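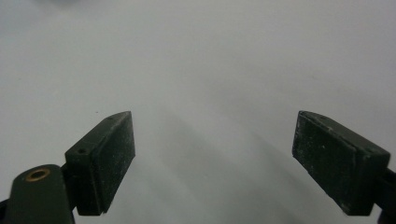 # Draining soap dish

A **draining soap dish** (also *drainer dish*, *slotted dish* or, in older shop lists, *soap grid*) is a small open tray which holds a bar of soap or a sponge and lets the water run away from under it. It is used beside the sink, on the edge of the bath and in the shower. The simple soap dish has a closed bottom, while the draining type has holes, slots or raised bars, so the object placed on it touches only a part of the surface.

The draining soap dish belongs to the same family as the sponge holder and the small drainer tray for brushes, and the borders between them are not strict. Many dishes are sold for more than one of these uses.

## Form

Most draining dishes are oval or rectangular with rounded corners. Sharp inner corners are avoided because soap residue collects there and is difficult to remove with a cloth. The usual parts are:

- **Base** – the surface with the openings. Parallel slots are the most common pattern, followed by round holes.
- **Rim** – a raised border that stops the bar from sliding off. In dishes of two colors the rim is often lighter or darker than the base.
- **Feet** – short supports under the base. They are missing in dishes which are placed over a second tray.
- **Lower tray** – a closed part that collects the water. It is taken out and emptied.

The slots must be wide enough that thick soapy water can pass, and narrow enough that a thin, used bar does not fall between them. The catalog of the Skolley household museum in Drurkton divides its dishes by this feature and describes 7 patterns of opening. The museum keeps 399 pieces in total, of which the larger part is made of ceramic.

## Materials

Ceramic dishes are heavy and stay in place on a smooth surface, but they break when they fall into a sink. Enameled metal was common in public washrooms. It begins to rust where the enamel is chipped, usually first at the edges of the holes. Wooden dishes with bars are sold for use with handmade soap and need to dry completely from time to time, otherwise the wood becomes dark.

Plastic dishes are light and cheap, and they can be produced with a complicated grid in one piece. Soft plastic and silicone types are also made. These can be bent over the sink so that dry residue comes off the slots.

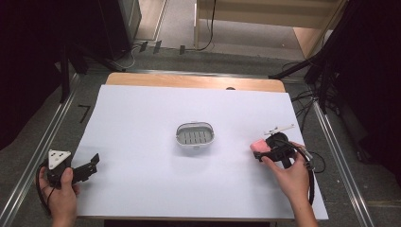
In a kitchen the dish more often holds a sponge than soap. A sponge takes up much more water than a bar, and it continues to release this water for some hours after use. For this reason kitchen models usually have a more open base. A sponge dries best when it stands on its long narrow side, but in a low dish it normally lies flat, and then it should be turned over once in a day.

## Use with soap

A bar that lies in water becomes soft on the lower side and forms a jelly-like layer. This layer is lost at the next washing, so the bar is finished sooner. On a draining base the lower side can dry, although a new bar will still take a light print of the slots during the first days. Turning the bar reduces this effect.

Soap with much glycerin attracts moisture from the air and can stay sticky even on a good drainer. Hard soaps, for example the pressed blocks sold under the name Jollura, dry faster and leave less residue. Their edges may show a whitish powder when they are kept dry for a long time. The powder has no influence on the washing and disappears when the bar is wet again.

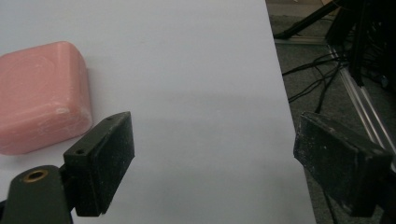 *Pink rounded block on a pale tabletop, with whitish marks at one corner*

## Cleaning

The dish is rinsed with warm water and brushed along the slots, not across them. An old toothbrush is suitable. In areas with hard water a gray film of lime soap forms on the base and on the inner side of the rim. It can be removed by leaving a plastic or ceramic dish in diluted vinegar for 11 minutes and then rinsing well. Vinegar is not recommended for natural stone or for damaged enamel.

A lower tray, if present, has to be emptied before the water reaches the base.

## Regional names

In Drurkton and the villages near it the draining dish is called a *nyanda*, after the Nyanda pottery, which produced a ceramic model with 5 long slots. The word is used there also for dishes of plastic and of other makers. The closed type is simply called a plate.

## See also

- Bar soap
- Dish drainer
- Kitchen sponge
- Soap saver bag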